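Pirihi Hall Concerts: Patron Discussion Board
Topic: Start times and late seating for the June series

Posted by hallboard_moderator, 9:05 a.m.
Members are reminded that this thread concerns the printed start times for the June concerts and the hall's late seating policy. Remarks on ticket prices belong in the existing thread on that subject.

Posted by Clem Donnelly
I attended the Momico performance and wish to register a concern. The ticket read 7:30 p.m. The opening act, Vever, began on time and played for 30 minutes. Momico did not appear until shortly before 9:00. Patrons who depend on the last shuttle were obliged to leave before the encore. I would ask that the hall publish the expected time of each act, as other venues of this size do.

Posted by balcony224
I respectfully disagree with the previous post. The interval was long, but Momico travels with a full string section, and the stage had to be reset. Published times would be treated as promises, and the complaints would only increase.

Posted by Clem Donnelly
A published time can be marked as approximate. My request is for information, and I do not see how withholding it serves anyone in the audience.

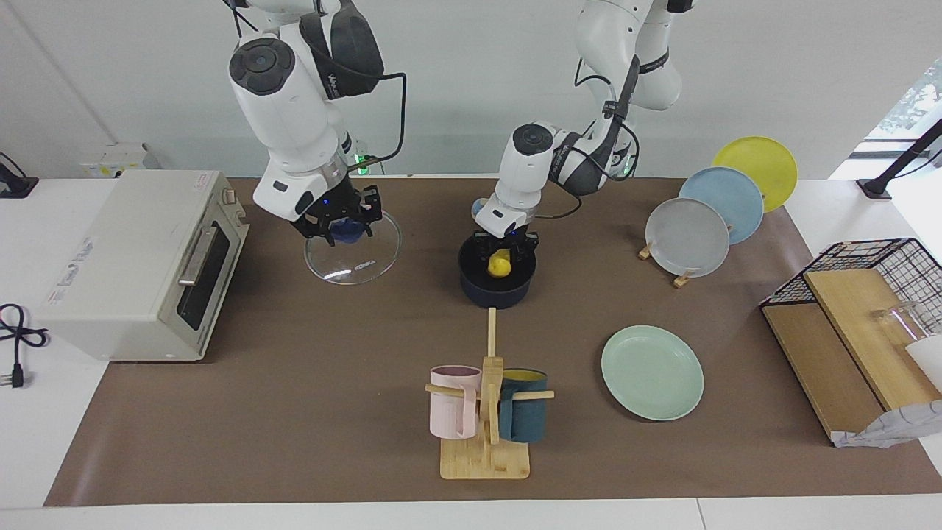 Posted by east_stairs
May a patron who arrives after the first song still take a reserved seat on the main floor?

Posted by Marama Tamihana, Patron Services
Late arrivals are held in the lobby until the first pause in the program, and an usher will then escort them to their reserved seats. For seated concerts this pause normally falls after the second or third song. Patrons with balcony tickets may enter at any time through the rear doors.

Posted by balcony224
I would add that the rule was not applied at the Vever set. Several people were shown to the front rows in the middle of a very quiet song — the one with only voice and piano — and the singer lost her place.

Posted by Marama Tamihana, Patron Services
Thank you for the report. It has been passed to the house manager. With regard to act times, the hall will post them at the box office window from 4 p.m. on the day of each concert, beginning with Doteo. They will be subject to change by the artist.

Posted by Clem Donnelly
I am grateful for the reply. Posting at the window is of limited use to those of us who travel in from outside town. Could the same notice be placed on the website?

Posted by east_stairs
I second that request. I would also note that Doteo played well over two hours on the last visit, without an opening act. The shuttle schedule may be the more pressing matter.

Posted by Marama Tamihana, Patron Services
The website request is under review. Shuttle times are set by the operator, and I will ask whether a later departure can be arranged for the Doteo concert.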